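About the Podville Household Robotics Club

The Podville Household Robotics Club is a student club based at Podville Technical College. It was founded in March by members of the control engineering course and now has 16 members. The club designs and tests low-cost machines for domestic cleaning, and enters one competition a year.

The current project is Zomura, a small arm intended for joints, corners and edges in tiled rooms. Flat surfaces are already well served by existing machines. Seams are harder: the tool must keep steady pressure on two surfaces that meet at an angle and often differ in stiffness and friction. Before any motion is programmed, members do the task by hand and record it from head height. The recordings are then split into short strokes and labelled by contact type.

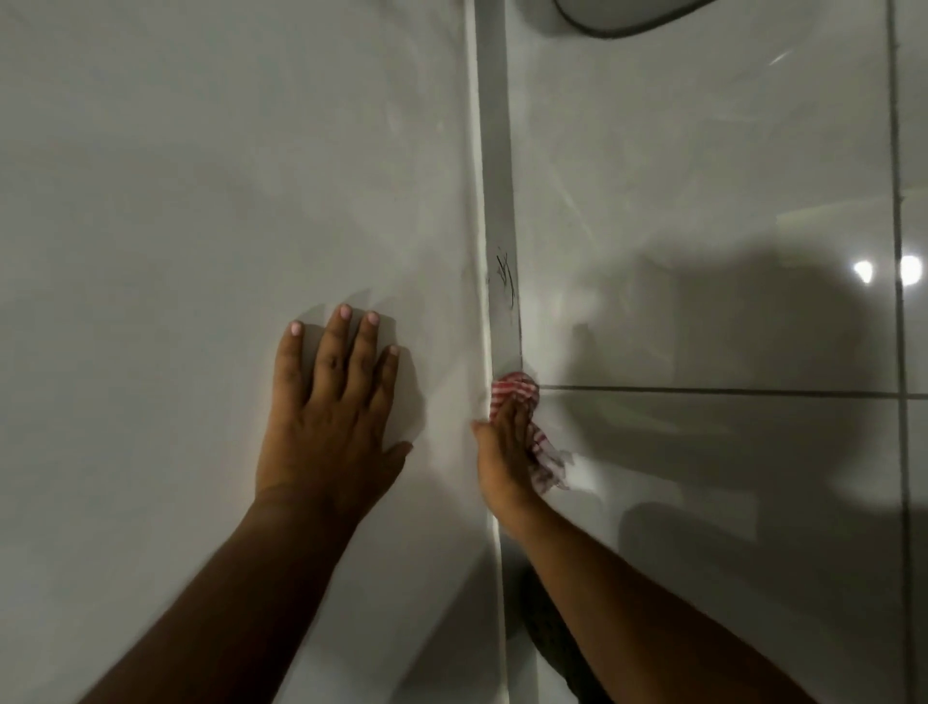
Manual cleaning along a seam beside glossy tiles, one hand flat on the white surface, the other holding a checked cloth.

The labelled set holds 234 strokes at present. Labelling is done in pairs, and strokes on which the pair disagree are kept in a separate file. Control software is written in a shared code base called Sosa - new members are given read access first and write access after their first reviewed change.

Zomura will be entered in the Jondon Cup, student section. Entries are limited to teams of three and a total machine weight of 13 kg, battery included.

Membership is open to all full-time and part-time students of the college. No previous experience of robotics is needed, but members are expected to complete the workshop safety course before using the bench tools.

Page last updated: 10 December 2023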